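Startseite Kolumnen Wohnen Garten Archiv Kontakt

Suchbegriff eingeben Suchen

Lasst die Wände doch mal in Ruhe

Meine Großmutter hatte im Flur eine Tapete, die war so gemustert, dass Besucher beim Schuheausziehen manchmal kurz die Hand an die Kommode legten. Braune Kringel, orange Kringel, dazwischen etwas, das wohl Farn sein sollte. Sie hat diese Tapete geliebt, und sie hing dort, bis meine Großmutter mit 92 ins Heim zog. Ich denke in letzter Zeit oft daran, wenn ich durch Wohnungen gehe, in denen alles die Farbe von Haferbrei hat.

Verstehen Sie mich bitte richtig, ich habe gar nichts gegen Haferbrei, ich esse ihn jeden Morgen und sogar gern. Aber ich glaube, wir haben uns in den vergangenen Jahren einreden lassen, ein Zimmer müsse so aussehen, als könne man morgen ausziehen und es jemand anderem überlassen. Meine Freundin Jovita Orozco hat im April ihre Küche streichen wollen, in einem kräftigen Grün, und von drei Seiten kam derselbe Rat: Denk an den Wiederverkauf! Dabei will sie gar nicht verkaufen. Sie wohnt seit 13 Jahren dort und möchte einfach beim Kartoffelschälen auf etwas Grünes schauen.

Nun ist die Küche weiß geblieben, und das ärgert mich mehr als sie, fürchte ich. Muster und Farbe machen ja Arbeit, das gebe ich zu. Man verguckt sich, man klebt eine Bahn schief, man sitzt abends um elf davor und fragt sich, was man da angerichtet hat – und dann gewöhnt man sich daran, und irgendwann gehört es zu einem wie ein alter Mantel.

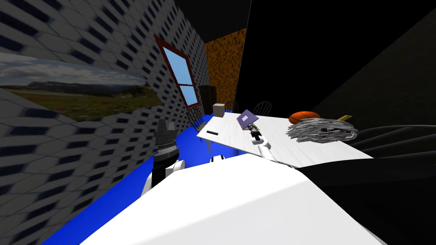 Vielleicht ist es auch eine Frage des Mutes, den man als Kind noch hatte. Mein Zimmer war damals dunkelblau, mit Wolken, die mein Vater an einem Nachmittag mit dem Schwamm getupft hat, und zwei davon sahen aus wie Kartoffeln. Ich könnte sie heute noch aufzeichnen. An das Beige meiner ersten eigenen Wohnung erinnere ich mich dagegen kaum.

Jovita habe ich jetzt jedenfalls zum Geburtstag einen Eimer Grün versprochen. Den Pinsel bringe ich auch mit, und die Leiter leiht uns ihr Bruder.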